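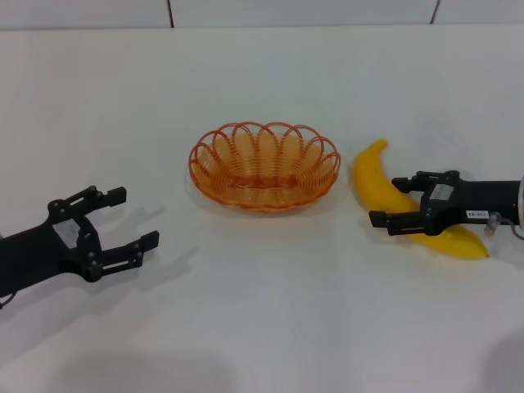 Section 3: Filing a petition with Sidutance

Before you start, have your petition text ready and your district office code in hand. The Trilcombe office code is 766. Other codes are on the back of the county notice, in the smallest type the printer could manage.

1. Sign in and choose New Petition. If you see New Position instead, you are in the job listings. Go back.

2. Enter a title. Name the thing you want and the body that can grant it: "Crop board office for Trilcombe, to the State Assembly." Titles such as "Enough Is Enough" are accepted by the system and ignored by everyone else.

3. Paste your text into the Demand box. The limit is 200 words. Grievances going back to your grandfather's time belong in the Background box, which has no limit and few readers.

4. Under Recipient, pick the office, then the officeholder. The list is refreshed after each election. If your representative has changed parties since then, the old label may still show. Leave it alone.

5. Add at least 2 sponsors. Each one gets a confirmation link by email and must open it before the petition goes live.

Note: A sponsor who announced support from the stage at a rally has not confirmed. They still need to click the link.

6. Select Preview, read the whole thing aloud, then select Submit.

CAUTION: Submitting locks the Demand box. To fix a misspelled minister, you must withdraw the petition and start over, and signatures do not carry across.

Paper signatures

Growers' groups in Alhassan and other places with patchy service can collect on paper. Print Form 3, one signature per line. Scan the sheets with Plustetti set to Black and White and upload them under Attachments.

Note: Tea stains are fine. Two people sharing a line are not, even if they are married.

If the status stays on Received

Received means the recipient's office has the petition. It does not mean anyone has opened it. Use the Remind button once in September, when the session

begins, and see Section 4 for requesting a hearing.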